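The Price of a Small Apartment
by Robel Wolde
5/11/11

When I came to Ballport I had one suitcase and the address of a cousin. I slept on his floor for two months and then I found my own place, on Gestel Street, for 600 a month. It had one room, a kitchen where two people could not stand together, and a window that looked at a brick wall. I was very happy in it. I say this first so the reader knows I am not against small apartments. I owe a lot to them.

What I am against is the way they are disappearing. The building on Gestel Street was sold last year to a company called Daltitz, and the new owners did what new owners do. They emptied it slowly, as the leases ended, and they repaired it quickly. In May I went back to see it, because the sign outside said that visitors were welcome. My old room is now offered for 969. The window still looks at the brick wall.

The young woman who showed me the room was polite and knew her work. She told me about the counters, the lights, the lock that opens with a number. I asked her about the heating, which in my time made a noise like a person hitting a pipe with a spoon. She did not know about the heating. She thought it was original.

I have thought often about that answer. The money was spent on the parts that a visitor looks at in the first five minutes. The parts that a tenant lives with for five years were left as they were. And the rent went up as if everything had been done.

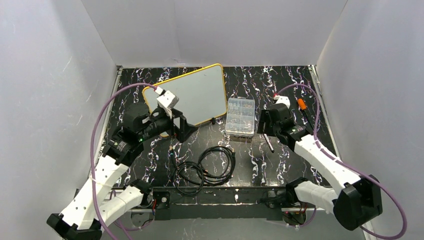
I do not blame people for liking nice surfaces. My mother cleaned other people's kitchens for many years, and she had strong opinions about stone. She liked it light and plain, so that you could see if it was clean. The fashion now goes to the other side, and what the apartments want is black marble with white veins, the kind where the pattern runs in sharp lines like lightning. It is handsome, I admit it. It is also a pattern, and a pattern can be put on many materials at many prices, and a person who rents the apartment for one year will not ask which one he received. I would like him to ask. I would like him to ask also when the pipes were changed, and whether the stairs have a light that works in winter.

Some friends say to me that I am sentimental. The old building was ugly, they say, and the carpet in the hall smelled. They are right about the carpet. But I knew the people who walked on it. On my floor lived a baker, who left for work when I was coming home, and an old man who repaired radios and did not charge you if he could not find the problem. None of them could pay 969. The baker told me he moved to his sister's house, two bus rides away. The old man I could not find.

A city needs a baker who can live close to his oven. This is a practical matter. When the people who open the shops and clean the offices must travel longer and longer, the shops open later and the workers arrive tired, and after some time they look for work in another place. The owners of the shops then complain that it is hard to find staff. I have heard this complaint many times in Ballport, and sometimes from the same men who put their savings into buildings like mine.

I spoke about this with Mr. Mekonnen, who owns a house with four apartments behind the old market. He charges 700 for the biggest one, and he has not raised it for a long time. He is not a saint and would laugh if you called him one. He explained to me that an empty apartment costs him more than a cheap one, that painting costs money, that a tenant who stays tells you about the leak when it is small. His kitchens are yellow and quite old. His heating is quiet. I sat in one of them for an afternoon, drinking coffee, and did not hear it once.

I do not have a law to propose. Other people understand those things better, and I have seen good laws written badly. But I think the city could begin with a simple paper. Before a repaired apartment is offered for rent, the owner would write down what was repaired and what was not, and the date when each thing was last changed: the pipes, the wires, the windows, the roof. One page would be enough. The owner who did honest work would lose nothing by it, and he might be glad to show it.

And the person who comes with one suitcase would have something to read before he signs. When I signed for my room I read every line of the lease with a dictionary, and it took me a whole evening. There was a long section about pets and another about nails in the walls. About the heating there was one sentence. It said that the building had it.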